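Do "Smart Storage" Methods Save Anyone Any Time? A Look at Household Tidying Claims

Student project report
Arwel Edwards
Module: Research Skills for Everyday Claims

1. Why I picked this

My aunt bought a book about storage and for two months I couldn't find the tin opener in her kitchen. That was the start of it. The book said that once every object has a labelled home, a household gets back 76 hours a year. I wanted to know where the 76 came from. The book doesn't say. The website that goes with it doesn't say either, and when I wrote to the address on the contact page I got a discount code.

The question for the project was set in November: does sorting small household items into separate, labelled containers make them quicker to find than keeping them in one mixed drawer? I had expected this to have been answered a hundred times over. I found plenty of articles claiming it had been, and most of them pointed at each other.

2. What other people say

I read 34 web articles and kept a note of what each one gave as its source. Most gave none. A fair number said "studies show" and left it there. Several linked to a survey paid for by a company that sells boxes. I don't think a survey is worthless just because a box company paid for it, but the questions matter, and the one I managed to see asked people whether they "felt calmer in an organised home". I would be surprised if anyone ticked no.

There is proper research on how people search for things by eye, and it is careful work, but it is mostly done with letters and shapes on screens. It tells you that clutter slows people down when the thing they want looks like the things around it. It doesn't tell you about scissors. The jump from one to the other is made very cheerfully in the articles, usually in a single sentence.

I also noticed that the advice disagrees with itself. One writer says clear boxes, so you can see in. Another says never clear boxes, as they look messy. One says sort by use, one by size, one by how often you reach for the thing. All of them promise the same result, which made me wonder whether the result comes from the method or simply from having had a clear-out.

3. What I did

I called the three set-ups Prilton, Devex and Gamar so that the people taking part wouldn't guess which one I was hoping would win. The names mean nothing. Prilton was the mixed drawer, everything in together. Devex was the same items split between containers with labels. Gamar was the same containers with the labels taken off.

The items were the sort of thing that ends up in a kitchen drawer: string, batteries, birthday candles, a tape measure, a bicycle key, and so on. I used the same items every time. Each person was asked for one item, and I timed from the moment I finished saying the word to the moment they held the thing up. Then everything went back and we did it again with another item.

Over the whole project I recorded 118 searches. I had planned on more. People get bored of finding string sooner than you would think, and I didn't want tired people in the results.

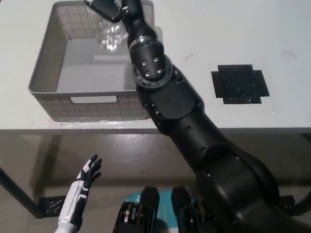

The timing was done by hand with a phone, which is the weakest part of the method. My own reaction time is in every number. I did try to check how bad this was by having a friend time some of the searches alongside me, and we were usually within half a second of each other. On a search that takes four seconds, half a second is not small.

A second weakness is that the people knew they were being timed. Searching for a battery while somebody stands over you with a phone is a different job from searching for one at home when the remote has died. I couldn't think of a way round this that didn't involve spying on people.

4. What I found

Labelled containers were quicker than the mixed drawer, but only after the first few goes. On the first search people were slower with the labels, as they stopped to read them all. By the fourth or fifth search they had learnt where things lived and went straight there.

The part that interested me was Gamar, the containers without labels. Once people had learnt the layout, I could see no clear difference between that and the labelled version. If the labels do anything, they seem to do it in the first few minutes. In a house where the same people live for years, I find it hard to see what the label is for, apart from visitors and looking nice in photographs.

The mixed drawer was better than its reputation. Big or brightly coloured things were found almost at once. It did badly with small dull things, and the bicycle key was the worst of all. One person gave up on it and asked whether there really was a key.

Adding up every search, the total came to 3411 seconds, a little under an hour of people looking for things. Splitting that between the set-ups gives a difference, but I don't trust it enough to put it in a headline. A handful of very long searches for the key make up a good share of the gap. Take those out and the drawer looks nearly respectable.

5. Back to the 76 hours

I tried to work out what you would have to believe for the book's figure to be true. Seventy-six hours a year is about twelve and a half minutes a day. If sorting saves you five seconds a search, which is generous going by what I saw, you would need to be looking for something in a drawer 150 times every day of the year. I asked at home how many times a day we open the drawer. The highest guess was ten, and that was from my brother, who exaggerates.

It could be that the book is counting properly lost things, such as passports and car keys. That would be fair enough, but those don't get lost because the drawer is mixed. They get lost because they were never put in the drawer. A container can't help with that, labelled or otherwise.

There is also the time spent sorting. None of the articles took this off the total. My aunt spent the best part of a weekend on her kitchen and has since changed the system twice.

6. Comments received on the draft

My tutor said I had been too quick to write off how people feel about a tidy room, and that if somebody is happier with sorted drawers then that is a benefit even if it saves no time. I accept this. My complaint is with the number. If the book had said "you may like it" I would have had no project.

A classmate thought the items were too easy and suggested trying a set that all look alike, such as a lot of different screws or spare fuses. I think she is right and that labels would do much better there. I would expect a shed or a workshop to give different results from a kitchen.

She also asked why I hadn't used older people, or small children. I used who I could get. Nearly everyone was a student, and students have good eyesight and not many belongings, so I wouldn't stretch these results to cover a family home.

7. What I would change

I would drop the phone and use something that starts and stops by itself. I would leave each set-up in place for a fortnight in a real kitchen and ask people to note down only the times they got stuck. I would take the bicycle key out, or else add several more things just as awkward, so that a single item couldn't pull the results about.

I would also like to test the clear-out idea from section 2. Give one group new containers, and tell another group only to throw away what they don't use and put the rest back in the same drawer. My guess is that the second group would do about as well and spend nothing, but it is a guess, and I have spent most of this report complaining about those.

Raw timings are in the appendix, including the ones where I pressed the button late and marked them with a star.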